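Etel Lending Shelf: frequently asked questions

What is the Etel Lending Shelf?
Etel is a picture book and clothing library for families with babies and toddlers. Members borrow board books, picture books and everyday clothes by post or from the desk at Urna, and return them when the child has finished with them.

Who can join?
Any adult who looks after a child under the age of three. This includes parents, step-parents, foster carers, grandparents and childminders. A child may be registered by more than one household. Each household then holds its own account and its own loans.

How many items can I borrow at once?
Each account may hold nine books and 12 items of clothing. A boxed set counts as one book. A pair of socks or mittens counts as one item. Twins are registered separately, and the limits are applied to each child.

How long is a loan?
Books are lent for nine weeks. Clothes are lent until the child moves up a size or for 36 weeks, whichever comes first. Loans of books may be renewed once, unless another member has reserved the title.

How are the books sorted?
By age band and then by format. Red label: cloth and bath books. Yellow label: board books. Green label: paper-paged picture books. The bands are a guide only and do not restrict what you may borrow. A full list by author is kept at the desk and is updated in January.

Do you have books in other languages?
Yes. The shelf holds dual-language titles in Italian, Thai, Polish and Welsh. Prasert Suksawat maintains the Thai list. Requests for other languages can be made on the reservation form under "Other".

Can I ask for books that show a family like mine?
Use the "Families" filter in the catalogue. It covers single parents, two mums, two dads, adoption, fostering, grandparents as carers and families living in two homes. The filter is applied by hand, so a recent title may not appear in it for the first few weeks.

What happens if a book is chewed or torn?
Chewed corners and small tears are treated as normal wear and are not charged for. Do not mend pages with household sticky tape. Put the loose piece in the envelope inside the back cover and return it with the book. Missing pages should be noted on the return slip.

How are clothes sized?
By measured length, not by the age on the maker's label. For trousers, measure the child from waist to ankle while lying down and enter the figure in centimetres.
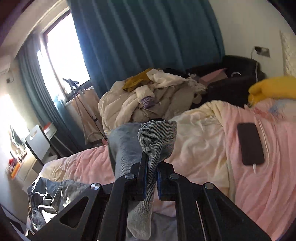 Denim with a rolled cuff. Enter the leg length with cuffs turned down.

Do I need to wash clothes before returning them?
Yes. Wash according to the care label and dry fully before packing. Do not use fabric softener on sleepwear. Stains that will not shift should be marked on the return slip.

How do I return a parcel?
Reuse the Kostitness bag in which the loan arrived and turn the address card over. Books and clothes may share a bag if the books are wrapped. Parcels left at the desk after closing are logged the next morning.

Who do I contact about my account?
Loans and renewals: Loredana Pace. Clothing sizes and returns: Elisa Messina. Catalogue corrections: Concetta Cocco. Please quote your membership number in all messages. Replies are normally sent within 2 working days.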